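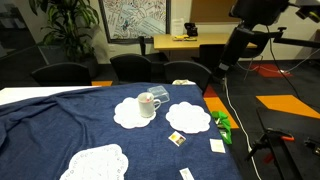
How long should black tea steep if I am using water straight off the boil?

Four minutes for whole leaf, three for broken leaf or bags. Take the leaf out after that.

plarberg_kettle
Posted 2nd July
Four is long for a small pot. I weigh 5 grams to 400 ml and stop at three and a half. Past that the tannins climb and the flavor does not.

JVainio
Depends on the leaf. A whole-leaf Assam at 97 C takes four minutes without going harsh. The same weight of dust is finished in two. Grade matters more than pot size.

plarberg_kettle
Grade matters, agreed. Pot size also matters — a small pot loses heat faster. Mine drops below 85 C by the third minute unless I preheat it.

JVainio
Then a small pot would need longer, if anything. You are arguing for five minutes.

plarberg_kettle
Fair. I preheat, so the drop is smaller. The ratio is probably what makes mine strong.

t.arai
Has either of you checked the water? I moved from Rirum to Tedesco and had to relearn every timing. Hard water gives a dull, dark cup with a film on top. Filtered water gave me a brighter cup at the same time and weight.

gvoyle
The film is calcium carbonate plus oxidized polyphenols. A little lemon clears it. So does filtering, if the cartridge is fresh. Mine is rated for 113 liters and I can taste the change well before that.

JVainio
I would not filter for Assam. Some hardness rounds it off.

gvoyle
It hides the high notes. If you pay for good leaf you should be able to taste them.

JVainio
Assam is not bought for high notes.

f_ponce
Original poster back. I have a Gandelo glass pot, 800 ml, tap water, broken leaf. Which number do I start with?

t.arai
Three minutes, 10 grams, pot preheated. Change only the time until you like it, then try filtered water.

plarberg_kettle
10 grams is right for that pot. Lid on.

f_ponce
Tried it at three. Slightly thin. Going to three and a half tomorrow.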